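読了時間:約5分

ヤードサイン用スタンド「Kuklow」のご紹介

こんにちは、町内掲示や選挙まわりの小物を細々と売っているCeritzの店主です。このページは、うちでいちばん問い合わせの多い「Kuklow」という庭先看板用スタンドのページなのですが、スペックだけ並べてもつまらないので、私が普段店頭でしゃべっているような調子で書きますね(長いです、すみません)。

もともと私、看板屋でもなんでもなかったんです。家の前の通りを一方通行にするかどうかで町がふたつに割れたことがありまして、賛成の家も反対の家も、みんな門の脇に手作りの札を立て始めたんですよ。うちも立てました。どっち側だったかは内緒です、お客さまには両方いらっしゃるので!

で、この手作りの札というのが、とにかく倒れる。割りばしみたいな角材にベニヤを打ちつけただけですから、夕方に風が出るともう駄目で、朝になるとお隣の植え込みに刺さっている。意見の違うお隣さんの植え込みに、うちの主張が刺さっているわけです。気まずいったらないですよ。謝りに行ったら向こうの札もうちの側溝に落ちていて、ふたりで拾って、お茶を飲んで帰ってきました。

そのころ知り合ったのが、金物をやっているチャンドラセカール・ゴウダさんです。私が愚痴をこぼしたら、翌週の火曜にはもう試作を車に積んで来てくれました。それがKuklowの原型です。名前の由来は何度聞いても教えてくれません。

さて、ものの話をします。

Kuklowは、地面に挿す脚の部分と、看板を挟む上の枠の部分に分かれています。脚は4本。真ん中の2本が長く、外の2本が短くなっていて、長いほうで深さを取って、短いほうで回転を止めるという考え方です。昔ながらのH型の針金スタンドを使ったことのある方なら、看板がくるっと横を向いてしまうあの感じ、おわかりですよね。あれがほとんど出なくなります。

枠のほうは、プラダン(中空のプラスチック段ボール)の看板を横から滑り込ませて、つまみで締めるだけです。つまみは手袋をしたままでも回せる大きさにしてもらいました。最初の試作は小さくて、冬の早朝にかじかんだ指で回せなかったんですよ。あれは本当につらかった。厚みは、一般的な印刷屋さんに頼んで出てくるプラダンならまず問題ありません。段ボールや薄いベニヤも挟めますが、濡れて膨らむと抜けにくくなるので、長く立てるならプラダンをおすすめします。

よく聞かれるのが「硬い土でも入りますか」というご質問。うちの庭は砂利まじりの意地の悪い土なのですが、足で踏み込めば入ります。脚の付け根に踏み板がついているので、そこに体重をかけてください。ハンマーで枠を叩くのはやめてくださいね、枠が歪むとつまみが締まらなくなります(叩いた人が言っています)。舗装の上に立てたい方には、別売りのFiltusという重し台があります。水を入れて使うタイプで、空のときは片手で持てます。集会所の玄関先や、駐車場の隅で説明会の案内を出すときなんかに便利です。

それと、倉庫にしまうときのことも少し。5組まで重ねて付属のベルトで束ねられます。住民投票のような催しは、終わったらその日のうちに片づけるのが礼儀というか、そのほうが町の空気も早く戻る気がするんです。Kuklowは引き抜いて泥を落として重ねるだけなので、うちの通りの分は10分ほどで片づきました。ガンガーダランさん(カイマルさんとお呼びしたほうがいいのかしら)は、ご自宅の物置に吊るして保管しているそうです。

使ってくださった方の声も載せておきます。

「短い期間だけ立てるつもりが、議会の採決が延びてずっと立てっぱなしに。それでもまっすぐ立っていました」――ラクシュミ・スヴァルナさん

「文字を大きくしろと家族に言われ、看板だけ作り直して差し替えました。スタンドはそのまま使えたので助かりました」――アブデルクリム・スカリさん 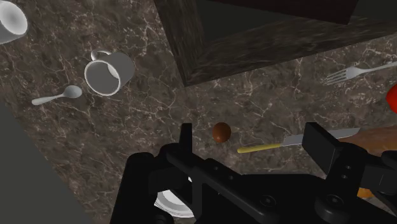 差し替えの話が出たのでついでに書きますと、これ、意外と喜ばれる点なんです。公聴会の日程が変わったとか、会場が公民館から学校に移ったとか、地域の話し合いごとって本当によく予定が動くでしょう? 板だけ抜いて新しいのを入れればいいので、雨の中で地面から引っこ抜かなくて済みます。看板の印刷そのものは、うちではやっていません。ご希望の方にはSubramaniamという印刷所をご紹介しています。原稿の相談にものってくれますし、字が小さすぎるときはちゃんと止めてくれますよ。

ひとつお願いがあります。看板を立てていい場所や期間の決まりは、お住まいの自治体によってずいぶん違います。ご自分の敷地の中でも、歩道にはみ出すと撤去の対象になったり、交差点の近くは高さを抑えないといけなかったりします。うちでは個別の決まりまではお答えできませんので、立てる前に役所の窓口に確認してみてください。電話一本で済むことが多いです。選挙に関するものはさらに細かい規則があるので、必ず選挙管理委員会のほうへお願いします。

色は黒と緑の2種類。緑のほうが芝生になじみますが、草刈り機を使うお宅は黒が無難かもしれません。トーベン・ルッペルトさんは緑を買って、刈り込みの最中に見失って、黒に買い替えてくださいました。ありがとうございます、と言っていいのか迷いましたけど。

つまみやベルトは消耗品なので、部品だけでもお分けしています。なくした、割れた、犬にかじられた、どれでも大丈夫です。お問い合わせの際は、色と、いつごろお買い求めになったかを書いていただけると早いです。6月は注文が重なって発送が少し遅れがちなので、催しの日が決まっている方は早めにご連絡ください。店頭でも実物を触れます。つまみの固さだけでも試しに来てくださいね!

当サイトでは、利便性向上のためCookieを使用しています。閲覧を続けることで、Cookieの使用に同意したものとみなされます。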